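Sturow Food Link – progress report to the Tarawneh Fund

Period covered: January to April

The grant pays for weekly grocery parcels and a part-time coordinator. Svitlana Marchuk started as coordinator in January and works two days a week. By the end of April we were supplying 36 households, against the target of 40 set out in our application. Most were referred by the school or the surgery. Four have since told us they no longer need a parcel.

Deliveries go out on Thursday afternoons. We moved them from the morning after several people said they were at work or at appointments. Missed deliveries have dropped a good deal, although the flats at Skesis Court are still difficult when the door entry system is out of order.

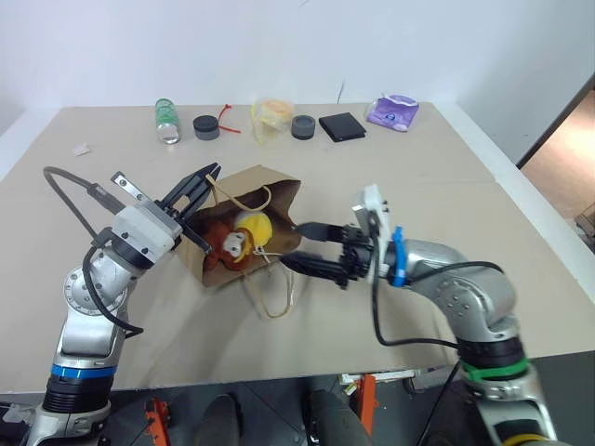 Fresh vegetables remain the weak point. Gunonero, our main supplier, raised its prices in February and we bought fewer greens for a month. Reet Vaher has now agreed a lower rate with a second grower, on the understanding that we take whatever is in season. We expect a lot of cabbage.

Spending stands at nearly 70 per cent of the year's food budget, which is higher than planned. Fuel is under budget. We would like to move part of the fuel money across to food and ask for your agreement to this.

Two matters are outstanding. The fridge needs a new door seal – Waldemar Urbańczyk has the quote – and the allergy form has still to be translated into Polish and Ukrainian. Both should be finished before the next report.

Edmund Malinowski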